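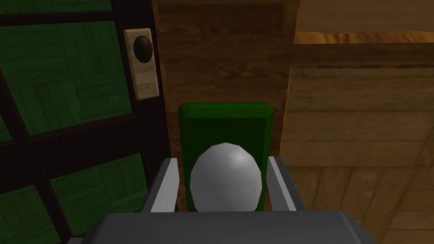
On the list this morning, someone wrote:

> Has anyone else had Stalleo insist it is holding something when it plainly isn't? I updated my Pidano install, ran the egg task overnight, and came back to a log full of successful grasps and not much else. The arm goes off to the drop point quite happily with its fingers open. I first blamed the egg mesh, which is pretty coarse, then I blamed myself. Is it worth filing, or have I missed a setting?
>
> I'm a bit worried about this one because a friend wants to try the same controller on real hardware.

Hello, and please do stop blaming yourself! I spent most of an evening on the very same thing, and I'm so glad you wrote in, since I had half talked myself into thinking it was my old machine.

It is worth filing, and I don't think the egg mesh is at fault. I swapped in a plain box and got the same thing. As far as I can tell, the trouble is in how the "held" flag gets cleared. Stalleo sets it when both fingers report contact, which is fine, and then it's supposed to drop it when either finger loses contact for 12 steps in a row. In the new version that counter starts over every time the base moves, even a tiny bit. So if the object slips while the robot is turning, the counter never gets to the end, the flag stays up, and everything further along believes it.

I ran the egg task in the Idahosa room 18 times with the stock settings. In 6 of those the log said "held" all the way to the drop point with nothing in the gripper. Then I locked the base and ran the same starts again, and the flag cleared the way it should every time. That isn't proof, I know, but it was enough to send me off to bed feeling better.

The part that bothers me more is the safety side, and I think you're right to worry. The slow-down near walls is switched by that same flag. With "held" stuck on, the planner keeps a phantom object in its collision model and leans the body to make room for it. In three of my bad runs the tilt guard tripped. In simulation that costs you a reset and a cup of coffee, but I would not want to be standing next to the real thing. Please ask your friend to hold off, or at least to go back to the older release and keep a hand on the stop button.

I'm pasting in my bench notes, since they may save you some typing when you write the report.

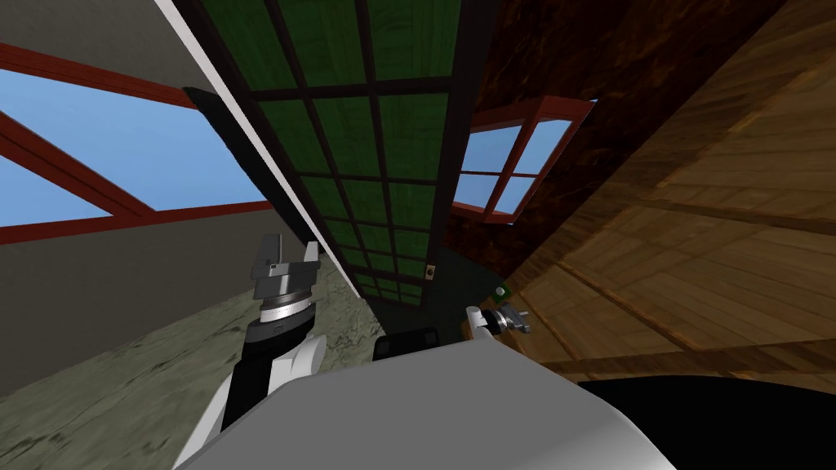
Vekeser, October

Idahosa room, stock controller, both arms enabled. Left fingers open and empty, green door behind, view well over on its side. Flag for the left gripper still reads "held". Tilt guard on, warning only, so the run was allowed to go on. Stopped by hand.

Workaround: in the grasp settings, turn off "reset on base motion". Left it off for the rest of the evening and the flag behaved. It does make the gripper a little jumpy on long carries - it let go of the box once for no reason I could find - so don't leave it that way for anything you care about.

Still to try: the same thing with the right arm leading, and with the base moving but the wrist locked.

End of notes. If you file it, would you send the ticket number to the list? I'll add my logs to yours so they don't end up in two places. And if anybody running the older release can repeat the egg task with the base free, I'd love to know whether the flag clears for you. I've wiped my old install like a fool and can't check.

Warm wishes to all, and good luck with the eggs.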